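Middle lane hoggers on the Grellstead bypass

mudflap_19
Did the bypass twice yesterday and both times got stuck behind someone sat in the middle lane at 55 with nothing to their left. I flashed once (I know, I know) and got brake-tested for it. Is it me or has it got worse since they resurfaced in April?

vakerdriver
It's you, a bit. Flashing winds people up. I just go round — two lanes out, two lanes back, done.

mudflap_19
Fine until the outside lane is nose to tail, which it is by half seven!

tin_lizzie
I'm a middle laner near the Briggs turn-off and I'm not sorry. Lorries pull out of that slip road without looking and I've had two near misses.

vakerdriver
Move over for the junction then, and move back after. There are about 4 miles of empty lane past it.

tin_lizzie
Says the man in a Vaker with the roof box on all year.

mudflap_19
Ha. Anyway I'm trying the Grindik road tomorrow, will report back. 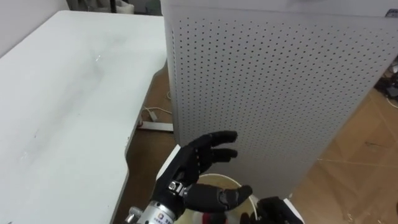 Black hand, silver wrist, thumb out.

Contact us | © Grellstead Drivers Forum | Back to top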